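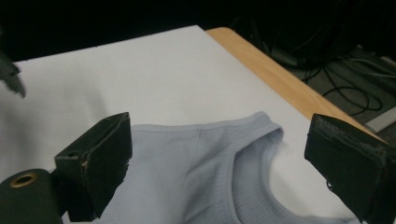

Re: [Grerkitz-sewing] Folding tank tops with a mesh lining

From: Visitación Cifuentes
To: Grerkitz sewing and mending list

Baltasar Villalobos wrote:
> I have 29 team tops to fold for the October sale and the ones with mesh
> inside won't stay flat. The outer layer slides and the neckline rolls over.
> Do I need to press them first? Pascual says yes, but I don't want an
> iron anywhere near that mesh.

Baltasar,

I would skip the iron. The light blue-gray one in my photo has the same kind of fine mesh inside the neck, and its edge curls near the neckline too.

Lay the top face down on a board. I use a big white one on top of the table. Put one hand inside and smooth the mesh toward the hem, then do the outside. Fold the sides in to the width of the neck, and fold up from the hem in thirds. Leave the neckline for last and flatten the roll with your fingers before you turn the top over.

A few wrinkles will stay in. I don't think they matter for a sale table.

If you stack them, turn every other one around so the necklines don't all pile up at one end. I keep mine to 4 in a stack.

Leandro still has the flat boxes from Fladbridge if you need something to carry them in. Ask him before noon, he is hard to reach later.

Visitación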